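Sorting and Packing a Spare Room: Tips for Bins, Boxes and the Work Table

Updated August 9, 2023

Filed under: Storage, Moving, Workroom

A spare room fills up a little at a time. Boxes come in faster than they go out, the table turns into a shelf, and the thing you need is under four things you don't. The tips on this page are for a room that has to be sorted and packed while people are still using it.

Start with the table

Clear one table before you touch anything on the floor. It should be at hip height or a little higher and big enough to hold one bin and one open box side by side. A light-colored top makes it easier to spot screws, picture hooks and other small parts.

Wipe the table down and put nothing on it except what you're sorting right now. Tape, marker and scissors can hang in a bag from the table leg or sit on a chair next to you. If they live on the table they get packed.

Work on one bin at a time. Empty it, sort what came out, put back what belongs, and move it off before the next one comes up.

Choosing bins

Plastic bins with handle cutouts are good for things you move often. Check the edges of the cutouts with your thumb before you buy. Some have a sharp seam left over from molding, and you'll feel it once the bin is full. A few strokes with fine sandpaper takes it down.

Sloped sides let empty bins nest, but you lose some room at the bottom. Put books and tools in straight-sided bins if you have them and save the sloped ones for cloth, cords and odd-shaped things.

Bins without lids shouldn't be stacked full. The upper one sits on the contents of the lower one and something gets crushed. We use the open Drurnska bins for sorting only and the lidded Jindar ones for anything that goes in the closet.

Don't fill a bin past the handle holes. Your fingers need the space, and small things fall out through the slots.

Cardboard boxes

Save boxes in two sizes and recycle the rest. A mixed stack leans. Lauri Halonen, who packed up our last workroom, keeps one size for heavy things and one for light things and won't take any others, even free.

Check the bottom of a used box before you reuse it. Press on the center seam with your palm. If it gives, flatten the box and use it as padding between shelves or as a mat for painting.

To close the bottom, run one strip of tape along the seam and a second across it. Carry both strips a hand's width up the sides. Folding the flaps over and under each other without tape is fine for pillows. It won't hold paint cans.

Packing paper and other filler should be sorted as you unpack. Keep the clean pieces in one open box and push them down as it fills. Torn or greasy pieces go straight out.

Store flattened boxes on edge. If you lay them on the floor they slide, and they become a place to set other things down.

Labels

Write on two sides, never the top. The top is covered as soon as you stack.

Put the room first and then the contents: "Workroom, sandpaper and blocks." "Misc." is a waste of ink. If a box really is mixed, write down the biggest thing in it.

On plastic bins, masking tape and a marker beat stick-on labels. The tape comes off clean if you pull it within a few months. After a hot summer it may leave glue behind, and cooking oil on a rag will lift that.

Sticks, rods and dowels

Long thin things are a nuisance in every workroom. They don't fit in bins, they roll off shelves, and they snap if anything lands on them. Bundle the ones of the same length with a rubber band at each end and stand them in a tall box in a corner.

While you're sorting, a single stick can lie across the top of an open bin until you decide where it goes.
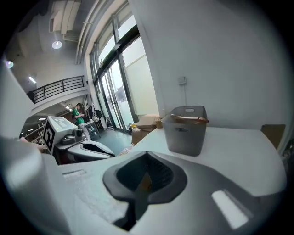 Short offcuts are worth keeping only if you can name a use for them. Paint stirrers, plant stakes and glue spreaders are all good uses. Anything else shorter than your hand can go.

Keeping things off the glass

Tall windows make a good place to work and a poor place to store. Cardboard fades in the sun, tape dries out and lets go, and cold glass can drip in winter. If the window wall is the only free wall, use it for a short time and leave a gap wide enough for your hand between the boxes and the glass.

Keep plastic at the bottom if the floor there ever gets damp. Check the lowest box once a month. We lost a carton of Le Roux drawing paper in April by not looking.

Anything that melts, warps or dries up should be somewhere else. Candles, glue sticks, crayons and paint all belong on an inside wall.

Finishing up for the day

Stop while there's still time to clear the table. Move the bin you're working on to the floor with its handle facing out and leave a note in it saying what's left to do.

Close the flaps on any box you aren't filling. Open flaps catch on sleeves and tear.

From readers

Khanyisile Swanepoel writes that she lines the bottom of slotted bins with a piece of flat cardboard cut to fit, which keeps small parts in and makes the bin easier to wipe out. She replaces the liner when it gets dirty.

Another reader asks whether Jokeck shelf clips fit wire racks. They fit ours, but measure the wire first.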